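kilum-counter-grab

README / data notes, last touched 9 December 2021

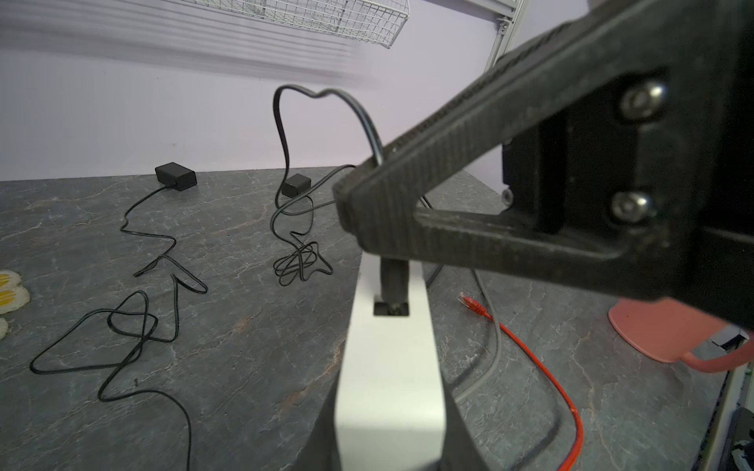
Wrist cam view, cables on the counter. White block at the gripper, black adapters behind.

What it is
Home build, one arm, one gripper, one wrist camera. Clips of picking and moving small stuff on a stone-pattern counter. Cables are the hard part, most of the set is cables.

Whats in here
402 episodes, 1,263 labeled stills pulled from them. Some 20 episodes have no labels yet, see todo.txt.

clips/ raw video, one file per episode
stills/ jpg, same number as the clip plus a letter
labels/ one json per still
grip.csv finger opening, logged at 28 Hz

Labels
adapter, cord, net_cable, block, other. Pink plastic goes under other. So do tags. Cord and adapter get separate masks even when it's obviously one thing. Don't merge them, the loader expects both.

Known problems
- Blur on anything close to the fingers. Left in.
- Streaks on the wall in some stills. Also left in.
- Long finger covers cords near the tip, mask stops at the finger edge.
- Clips from July use the old Zanley mount, camera sits a bit lower. Flag is mount=z in the json.
- grip.csv drifts on long episodes. Re-zero at the start of each one, dont trust the last few seconds.

Running it
Edit config.txt first, set the port. Then run home, then run grab. If the arm stalls on homing, power off, move it by hand to the park position, try again. Keep speed at slow untill the finger screws have been checked.

Todo
finish labels, fix the drift, redo the calibration sheet

License: use it for whatever, keep this file with it.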